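Hawthorne Tool Library Sorts Its Donation Bins

24 October 2019

The Hawthorne tool library in Brerdale will reopen its donation counter on Saturday after closing for 18 days to sort a backlog of household and workshop items.

Donations have been piling up since June, when the library took in the contents of two garages on Esby Street. Work gloves, empty bottles and small hand tools had all ended up mixed together. Each bin is now being emptied and its contents checked before anything goes back on the shelves.

"Gloves are the slow part," said Zachary Cloutier, who runs the counter. "We look at every finger, and if there's a hole it doesn't go out." 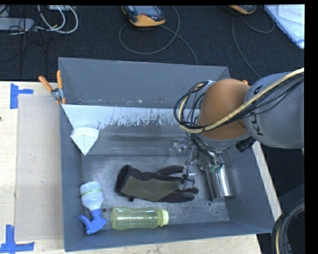
Single gloves will be kept for three weeks in case the other one comes in. Bottles with caps will go to the Warkirwood recycling depot unless a member asks for them.

The counter will be open from 2 p.m. to 5 p.m. Donors are asked to bring no more than two boxes per visit and to keep gloves in a separate bag. Paint, solvents and anything with a gas engine will not be accepted.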